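The Round Table at Horthorpe
Posted October 5, 2019

We moved into the front room at Horthorpe in June, and people keep asking about the table, so I finally put together a little gallery. It came from a shop called Folen, and Saulius Pētersons drove 40 miles with it wrapped in every blanket he owned (thank you again, Saulius!). I had wanted a round one for years, something dark with a bit of drama to it, and I must have looked at every table in the Pacheco catalog before giving in and buying this one secondhand.
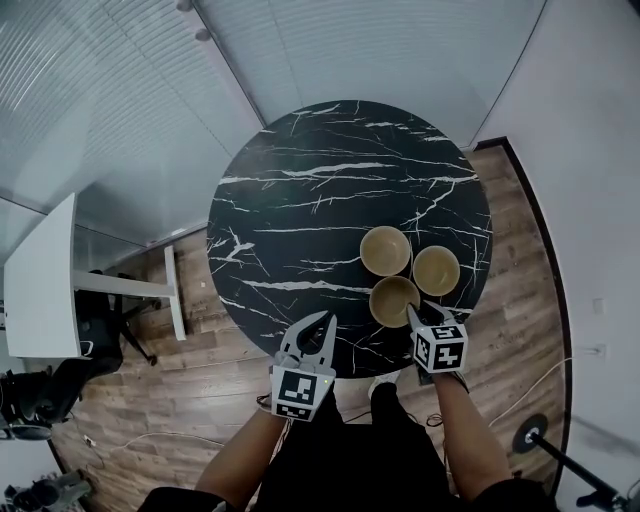
Jirayu Boonchu talked me into the beige bowls, and I'm so glad I listened. I was all set to buy white, to go with the veins in the marble pattern, but the tan warms everything up and gets along beautifully with the brown floor. We use them for soup, for keys, for clementines, for whatever needs a home that day. When company comes they go back in the Storlow cabinet, at least until somebody wants ice cream. 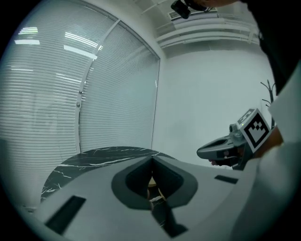 Thin white veins running in jagged lines across the black marble finish, right out to the curved edge.

More rooms to come once the hallway is painted!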